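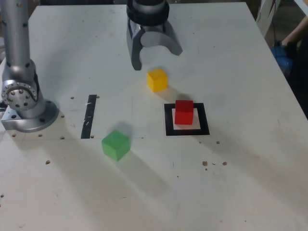
*Last changed: October 2019, E. Cuevas*

**Irkus Water Users' Association - minutes of the ordinary meeting**

Attending: Estrella Cuevas (chair, minutes), Khôi Tiêu, Cường Vi, Tín Tăng
Apologies: Ignacio Rivadeneira

**1. Previous minutes**

Approved with one correction. Under item 4, "Gidach intake" should read "Gidach outlet."

**2. Main line, Gidach to Vrettos**

Tiêu reported that 1,952 meters of pipe are now laid and backfilled. The pressure test on the upper section held for 60 minutes with no measurable drop. The lower section has not been tested - two air valves are still on order from Bramura. No connections are to be made below the road crossing until the test is done.

**3. Meters**

Vi presented the readings taken since May. Three meters on the east branch show no flow although the plots are irrigated. Agreed to replace all three and bill those plots on last season's volume. Tăng asked that his objection to the billing method be recorded.

**4. Storage tank**

The liner has a split seam near the overflow. Bramura quoted 700 for a patch and 3,000 for a new liner, labor included in both. Patch approved, three in favor, one against. Full replacement to be raised again with next year's budget.

**5. Night rotation**

Vrettos plots move to the second shift once the lower section is in service. Draft schedule to be sent to members by Rivadeneira.

**6. Actions**

- Tiêu: chase air valves, set test date
- Vi: order meters, update the register
- Cuevas: confirm patch with Bramura in writing
- Tăng: submit alternative billing proposal

Meeting closed at 8:40 p.m.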